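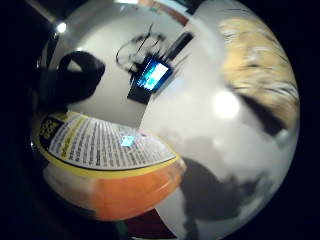
3.2 Label legibility on containers kept at the point of use

Printed labels remain the main source of handling information for products that are opened, used in part and returned to a shelf or bench. Earlier work on labeling has mostly treated the label as a flat sheet, read straight on and under even light. Conditions at the point of use are different. A container is often picked up at an angle, held close to the body and read for a moment between two other tasks. In Figure 1, the label on an orange container is covered with many rows of very small print, and at this angle the text cannot be read, although the yellow border and the orange below it remain easy to tell apart. The glowing screen overhead has also left a small cyan spot of light near the middle of the label. Both conditions, dense text on a curved surface and a reflection from nearby equipment, were included in the coding scheme described in this section.

Figure 1. Label on an orange container, with a wall-mounted monitor behind.

The survey covered 956 containers held at 7 sites. Each site was a shared work area in which products were stored within reach of the people using them. Containers with no printed label, and those whose labels had been removed or covered over, were left out of the legibility analysis, leaving 525 containers. The sites differed in size and in the type of work carried out, but all used ceiling lighting, and most had at least one screen in the same room as the storage area.

Each label was rated on four items: the size of the smallest print, the contrast between print and background, the share of the label that could be seen without turning the container, and the presence of a reflection on the printed area. Ratings were made at a normal working distance. Raters were told not to turn the container, wipe the label or change the lighting until the first rating had been entered. A second rating was then made with the container turned freely by hand. The difference between the two ratings is referred to below as the handling gain.

Product category was recorded from the stock list kept at each site. Where a product had been moved from its original container, the new container was rated and the original was noted separately. Two sites used the Dotlow shelf numbering system, and for these the shelf code was entered along with the category. At the remaining sites a plain sketch of the storage area was made and each container was marked on it. One site had reorganized its storage in March, before the survey began, and its older stock list was not used.

The handling gain was largest for labels that wrapped more than halfway around the container. On these labels the text was commonly set in long lines that followed the curve, so that a reader had to turn the container back and forth to finish a single sentence. Labels divided into narrow columns gained less from handling, as a full column could usually be read from one position. Print size had a smaller effect than expected once the width of the text block was taken into account.

Color was examined separately. Strong border and container colors helped raters to find a product on a crowded shelf, but had no clear effect on how well the text itself was read. This agrees with the general view that color serves identification first and instruction second. It also suggests that a container may be recognized with confidence by a person who has never read its directions. Brief interviews with regular users, up to 70 in total, support this reading. Many described choosing a product by the color of its container and its usual place on the shelf.

Reflections were harder to rate in a consistent way. A bright spot could cover several words in one position and disappear after a slight change in the angle of the container. Raters agreed well on whether a reflection was present and less well on whether it interfered with reading. For this reason the reflection item is reported as present or absent only, and it is not part of the combined legibility score given in Section 4.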